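Deposits talk, Londville tenants' evening
notes to self, NOT handout
September 5, 2022

Start on time even if people still coming in. Say hello, say who I am, toilets by the stairs. Twenty minutes then questions. Don't read these out.

Opening: hands up who's had money kept back from a deposit. Wait. Then hands up who argued. Fewer hands, always. Go from there.

My own one. Flat on Kwan Street, deposit 1,000, got 375 back. Letter said "cleaning and sundries". Sundries! Pause for that. I paid up and sulked for a year. Didn't know I could ask for a breakdown.

Then the main bit.

1. Where the money sits
Should be held in a scheme, not in the landlord's current account. Ask which one, ask in writing, keep the answer. If they go vague ask again. Mention Trustarent here as most of the room are with them - their paperwork puts the scheme name on the last page, small print, people miss it. Don't get drawn into slagging them off. Someone will try.

2. Day you move in
The dull part, say it's the dull part. Check-in list. Read every line before signing. If it says "good" and it's not good, cross it out, write what it is, initial it. Photos same day, send them to yourself by email so there's a date on them. Inside the oven. Behind the bed. Window frames. Under the sink, everyone forgets under the sink.

Meter readings too. Bit off topic but somebody will ask.

3. While you're there
Report things when they go wrong. Damp especially. A text is fine, a phone call isn't much use later unless you follow it up. Yen-ting's story goes here (she said ok to use her name, check she's in the room first). Yen-ting Chuang, Brandville, told the agent about the bathroom ceiling in July, got a nice reply, nothing done. When she left they wanted 797 for the ceiling. She had the nice reply. Paid nothing in the end. Let that land, dont rush on.

4. Fair wear and tear
Slow down here. Most rows are about this. Carpet gets walked on. Paint fades. They can't charge you for new when the old one was ten years old. Do the carpet sum out loud, round numbers, keep it easy. Two adults and a toddler wear a place out faster than one person who's never in, and thats allowed for.

Marks vs damage. Scuff by the light switch = wear. Iron burn = damage, sorry. Candle wax, depends, move on quick.

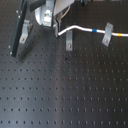 5. Moving out
Clean to the standard on the check-in list, no higher. You don't have to use their cleaner. Last quote someone showed me was 110 for a one-bed and the oven wasn't included. If you do it yourself keep recipts for anything you buy. Same photos again, same corners, so they match up with the first lot. Be there for the check-out if they'll let you.

6. If they still say no
Ask for an itemised list. Reply line by line, be polite, be boring. Agree to the bits that are fair, it helps. Then the scheme's dispute service, free, done on paper, no court. Watch the time limit, don't quote it from memory, tell them to look it up with their own scheme.

Skip if running late: pets, joint tenancies, guarantors. Joint ones need a talk of their own really, say maybe in the spring.

Questions. Repeat each one back so the rear rows can hear. No individual cases longer than a minute, see me after with the letter.

Sign-up sheet by the tea urn. Chairs back against the wall before we go, have to be out by nine.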